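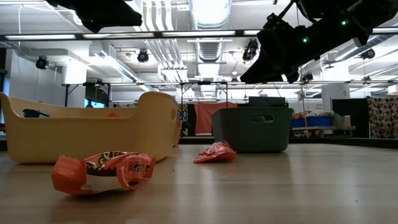 4.3 Recording a wrapper sorting set

Read 4.2 first. The Lowther recorder will happily save a bad session and report it as complete, so the checking falls to you.

1. Put the two containers on the table and leave a gap between them. Lay the wrappers in front, within reach of both arms.

2. Crumple each wrapper differently. Flat, smooth wrappers are easy to grasp and teach the model very little about litter.

3. Open a new session in Lowther and type the task sentence in full. "Pick up trash" is too vague. Name the item and the container it goes into.

4. Run one practice pass with recording off.

5. Record. Stop after each wrapper is released, return both arms to the start pose, and save.

6. Move everything a little before the next take. Repeat.

NOTE: The Miseletti quick-start card says 5 takes per layout are enough. We doubt it. Our September set held 1,855 takes, and on review 459 of them were near copies of the take before. The trained model did well on those layouts and poorly once a bin was turned sideways.

CAUTION: Keep hands off the table while the arms are powered. The pause button in the software is not an emergency stop, whatever the label suggests.

NOTE: Keep failed grasps, but tag them. Deleting them makes the success rate look better and hides which wrappers slip. The auto-tagger marks any closed gripper as a success, including an empty one. Watch the playback yourself.

7. Before export, play back every tenth take at normal speed. If 3 in a row have the wrong task sentence, throw out the batch and start again at step 3.

Comments

iltix_user: Does step 6 mean the containers too or only the wrappers?

Ewan Donnelly: Both. Turn them as well as sliding them.

mbt: Followed this to the letter and the model still misses anything shiny. Not convinced more takes will fix that.

Ewan Donnelly: Neither am I. Try changing the lights between batches and compare before you record more.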